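마후이카 생활체육 거점 사업 중간보고 (2월분)

받는 분: 바르홀름 재단 지원사업 담당
작성: 티페네 굿윈

늦어서 죄송합니다. 급한 것부터 적습니다.

1. 진행 상황 요약
- 청소년 테니스반: 운영 중. 등록 32명. 대기자는 따로 받고 있음.
- 성인 초급반: 저녁 7시로 옮긴 뒤 출석이 나아짐. 다만 비 오는 날은 여전히 취소.
- 어르신 걷기 모임: 로쿠넥 쪽 산책로 공사로 잠정 중단. 재개 시점은 시청 답변 대기 중.
- 지도자 교육: 5회 중 4회 완료. 마지막 회차는 강사 일정 때문에 밀림.

2. 예산
이번 기간 집행액 2544유로. 대부분 코트 대여료와 강사비. 줄 교체 비용이 예상보다 많이 나왔습니다. 기증받은 라켓 중에 바로 쓸 수 있는 게 적었음. 항목별 영수증은 스캔해서 별도 메일로 보냅니다. 교통비 항목은 아직 정리 안 됨, 다음 주까지 드리겠습니다.

인쇄비는 거의 안 썼습니다. 남은 금액을 장비 수선으로 돌려도 되는지 확인 부탁드립니다. 지난번 통화에서는 된다고 하셨는데 서면으로 받은 게 없어서요.

3. 코트 문제
소론 체육공원 코트는 평일 오후만 확보. 조명이 한쪽만 들어와서 저녁반은 학교 체육관을 빌려 쓰고 있습니다. 체육관 바닥이 미끄럽다는 학부모 의견 두 건 있었고, 학교 측에 전달함. 답은 아직.

조명 수리는 공원 관리사무소 소관이라 우리가 돈을 쓸 수 있는 건이 아닙니다. 공문은 한 번 보냈고 한 번 더 보낼 예정.

4. 참가자 의견
전반적으로 좋음. 학부모 쪽은 시간표가 자주 바뀐다는 불만이 제일 많았습니다. 맞는 말이라 변경 공지는 최소 사흘 전에 하는 걸로 정했어요. 청소년반 아이들은 시합을 하고 싶어합니다. 규칙도 다 모르는데 점수부터 세려고 해서 강사가 좀 힘들어함. 그래도 수업 끝나고 남아서 더 치는 아이들이 꽤 있고, 결석률도 가을보다 확실히 낮습니다.

성인반은 말이 엇갈려요. 기초만 너무 오래 한다는 분, 너무 빠르다는 분. 반을 둘로 나누자는 얘기가 나왔는데 강사비가 안 됩니다. 일단 같은 시간에 조만 나눠서 해보려고 합니다.

5. 장비 대여
집에서 연습하겠다는 가정에 라켓을 빌려주기 시작했습니다. 대여 기간은 2주, 연장 1회. 반납이 늦는 집이 몇 있어서 문자 안내를 돌렸습니다. 보증금은 안 받습니다. 받기 시작하면 정작 필요한 집이 못 빌려감. 대여 대장은 지금까지 종이로 쓰다가 이번 달부터 엑셀로 옮기는 중인데, 앞부분 날짜가 빠진 게 있어서 맞춰보고 있습니다.
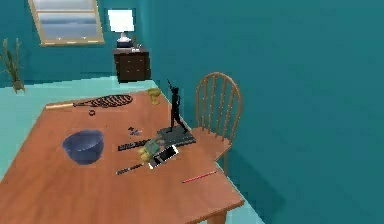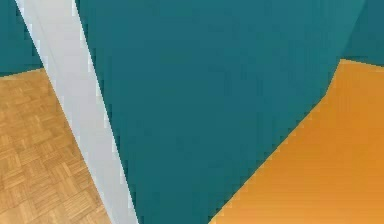 대장 정리가 끝나면 품목별 상태(사용 가능, 수선 필요, 폐기)를 같이 적어서 공유하겠습니다. 공은 소모품이라 대장에서 뺐습니다. 손잡이 테이프도 마찬가지. 주니어용 작은 라켓이 제일 부족하고, 성인용은 당분간 괜찮습니다.

6. 지연된 것들
- 홍보 전단: 시안만 나옴. 재단 로고 파일을 고해상도로 다시 보내주시면 바로 진행함니다.
- 보험 갱신: 서류는 냈고 증권 기다리는 중.
- 안전교육 기록: 강사 한 명 서명이 빠져 있음. 이번 주 안에 받을 것.

7. 다음 기간 계획
마지막 지도자 교육 마무리, 청소년반 안에서 작은 교류전 한 번. 장소는 소론으로 생각하고 있는데 조명 때문에 낮에 해야 합니다. 걷기 모임은 산책로가 안 열리면 실내 체조로 바꾸는 방안을 어르신들께 여쭤보는 중. 반응은 반반이에요.

회신 부탁드릴 건 두 가지. 인쇄비 전용 가능 여부, 그리고 로고 파일. 전화는 오전에 주시면 제일 잘 받습니다. 오후에는 코트에 나가 있습니다.

티페네 굿윈 드림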